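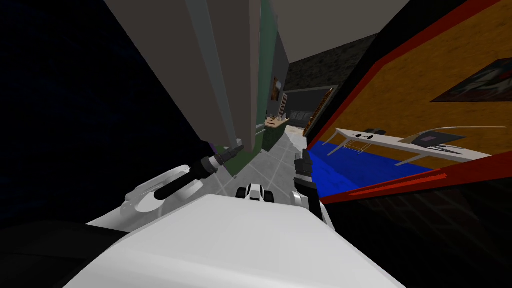
So I finally got my records to stop crackling in the kitchen, and I feel like I should write down what I did before I forget it all!

First thing, I quit wiping them with my sleeve. (I know, I know.) I use a carbon fiber brush now, two slow turns with the brush just resting on the grooves, then I drift it off toward the edge. If a record is really grubby I mix distilled water with a tiny drop of dish soap, wipe around with a microfiber cloth, never across, and rinse with more distilled water. Keep the label dry! I stand them up in the dish rack overnight with a clean towel under them.

Da-eun told me to move the turntable off the shelf with the speakers on it, and wow, she was right, that low hum on my Gajdoš album went away the same evening. I put it on a thick cutting board with four felt pads stuck underneath.

Oh, and store them upright. I had 23 in a flat pile for years and two of them are basically soup bowls now. I still play the less wobbly one while I do dishes, mostly side B.

Questions? Email Noémi Gulyás | © 2019 | Back to top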